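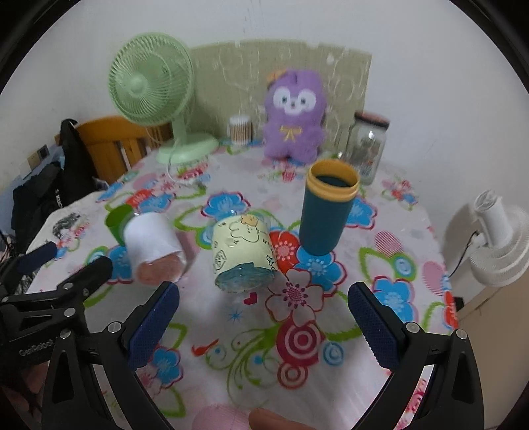 Hậu Chu thinks I should simply get rid of the table. She put this to me in a message after my last piece, the one on drawers, and she put it kindly, in the way one suggests a doctor. Any flat surface between the door and the kettle will fill up, she wrote, and the only known cure is fewer flat surfaces.

I have thought about it for most of the summer and I am against it.

The round table is the last place in a modern home where things are allowed to stand about without a job title. Cupboards have themes. Shelves have been got at by people with labels. A round table with a cheerful cloth on it will take a fan, a pot of cotton swabs, a purple plush toy with a yellow bow and a couple of jars wrapped in paper, and ask none of them what they are doing there. I find this restful. I know there are people who don't, and they have written most of the books.

I own one of those books. It was a present, and I have tried not to read anything into that. The author's method is called the Clundholm Table, and it permits you 10 objects on any horizontal surface, with a lamp counting as two. I have never understood the lamp. She also wants the objects arranged by height, like a school photograph, and she wants the cloth gone, on the grounds that a pattern hides clutter. Of course it does. Why else would anyone buy a tablecloth covered in flowers and circles? A plain white cloth reports every crumb to the authorities. A glossy flowered one keeps its mouth shut and can be wiped.

My particular quarrel is over jars. The tidy household is now expected to have matching ones, and Zerketti will sell you a set of 16 for £185, with bamboo lids and a little chalk pen. I went to look at them in the Claltham branch in March. They were very handsome and they were all empty, and I stood in front of them trying to think of 16 things I own that would look better for being seen. I got as far as rice.

Compare the jar somebody has wrapped in yellow paper and drawn a cartoon animal on. It would never get past Clundholm. It matches nothing. It also can't be mistaken for any other jar in the country, which is more than the chalk pen will ever do for you, and if it tips over, well, you stand it up again when you next want the table.

And you will want the table, that is the one point on which Hậu Chu has me. There comes an evening when six people are expected and there's room for a saucer. My mother's solution was to gather the four corners of the cloth and carry the lot to the bed like a burglar. I've adopted this, minus the fan, after an incident with the flex. It takes under a minute, everybody eats, and by the following lunchtime it has all drifted back, the tumbler first.

The Tennant catalogue, which comes whether I like it or not, had almost 600 storage items in the autumn number. I went through it with a biro, in good faith, looking for something I could put the cotton swabs in. They are already in something. It's clear, it's round, you can see when you're running out, and it came free with the cotton swabs.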